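Setting up a secondhand office desktop as a kitchen computer

Filed under: Home tech, Cheap fixes
3 min read

I have now done this for my own house, my sister's house and the neighbor across the hall, so I figured it was time to write it down. The idea is simple. Offices dump perfectly decent desktops every few years, the resale shops get stacks of them, and one of those makes a great shared computer for recipes, homework, bills and the occasional argument about which movie that actor was in. You can do the whole thing for under $200 and most of that goes to the computer.

Picking one out

I got mine at Hidard, the resale place out past the mall in Petell, but any shop that takes in office leftovers will do. Ask them to plug it in for you. If they won't, walk away. You want to see it get to some kind of screen and hear the fan without wincing.

Look at the back before you look at anything else. Count on needing more USB ports than you think, and check what kind of monitor plug it has, or you'll be back at the store that same afternoon buying an adapter (me, in March, in the rain). If the seller says the drive was wiped, great, and if the seller says the drive was removed, also fine! Drives are cheap and you want a fresh one anyway. A small solid state drive makes more difference than everything else on this page put together.

Skip the really tiny cases unless you're short on counter space. They're cute but a pain to get into, and you're going to want to get into it.

Before you open the case

Unplug it. Then hold the power button down for a few seconds to drain whatever's left. Put down an old towel, then put something flat and hard on top of the towel, because small screws vanish into terry cloth like you wouldn't believe. I use a baking sheet for screws and a Zakharchenko screwdriver set I bought ages ago with the long handles. The short-handled kind will make your wrist sore.

Take the side panel off and take the whole thing outside for the dust. Seriously, outside. Use short puffs of canned air and hold the fan still with a finger while you do it so it doesn't spin like mad. Office computers live on the floor next to everybody's shoes, and you'll be amazed at the gray felt that comes out. Go from the top down. The grille at the front is usually the worst and an old paintbrush works better on it than the air does.

If you're going deeper and want to redo the thermal paste under the cooler, do it now while everything's apart. It's optional. I'd do it on any machine that's been running in an office for years, and I'd skip it if the computer stayed quiet in the shop. 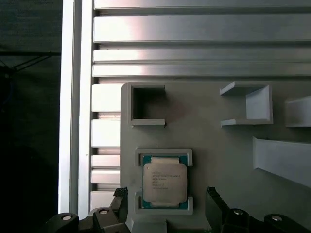
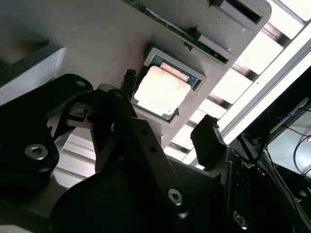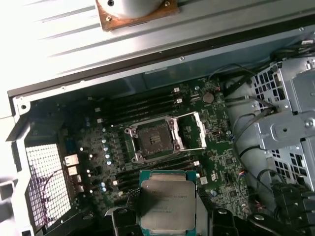 Old paste comes off with a coffee filter and a little rubbing alcohol, and it takes longer than you expect. Don't scrape with metal. Work on the cooler first, since it's the tougher piece and you can get a feel for how much rubbing it wants. If you lift the processor out too, hold it by the edges of the green board, where a strip of it shows past the silver lid, and set it down somewhere it can't slide. An empty socket like the one in the last photo is the part to be scared of. That dense patch in the recess is all contacts, so keep the alcohol, the coffee filter and your sleeves well away from it, and don't leave it open while you go answer the door. When everything's clean, put the processor back, put a pea-sized dab of new paste in the middle of the lid, and lower the cooler straight down. Tighten the screws a little at a time, going corner to corner.

Plug the fan back in. I have forgotten this. The computer will complain at you, or it'll just shut itself off, and either way you get to take the panel off again.

Putting in the drive

On most of these desktops the drive sits in a plastic caddy that you squeeze and pull. A small drive may need a bracket to fit the bigger slot, and if you don't have one, ask at the shop, they usually have a bucket of them. Two cables, one wide and one narrow, and they only go in one way. If you're pushing hard, flip it over.

Setting it up for everybody

For the software I went with a free Linux setup on mine and plain Windows on my sister's, and both households are happy. Whatever you choose, make the install stick on another computer first and have it ready. Then make a separate account for each person, even the kid who says she doesn't need one — especially her. Shared accounts turn into a swamp of open tabs and somebody always ends up logged out of their email.

I put four things on the desktop and nothing else: the browser, the shared calendar, the printer, and a folder called Recipes. You can add more later but start bare. I also set the screen to turn off after 12 minutes, long enough to read a recipe while you stir and short enough that it isn't glowing all night.

Where to put it

Keep it away from the stove and off the floor. Mine stands on end on a low shelf beside the fridge with a hand's width of space behind it for the warm air to get out. I ran the cables through a length of Listidton sleeve (the fabric kind that zips) and stuck it to the underside of the counter. Get a washable keyboard if you can find one. Flour gets everywhere, and so does jam, and I gave up on the nice keyboard after the first batch of pancakes.

Every spring and fall, pop the side off and do the dust again. It goes much faster the second time.

2 comments

Guest wrote:
Did this with a tower from my old job and it's been great, but I'd add: check the little round battery on the board while you're in there. Mine was dead and the clock reset every time we unplugged it to vacuum. Cheapest part in the whole computer.

Anonymous wrote:
Can I leave the old hard drive in and just add the new one? There are some of my dad's pictures on it and I'd rather not move them. Also thank you for the baking sheet tip, I was using a cereal bowl and kept kicking it.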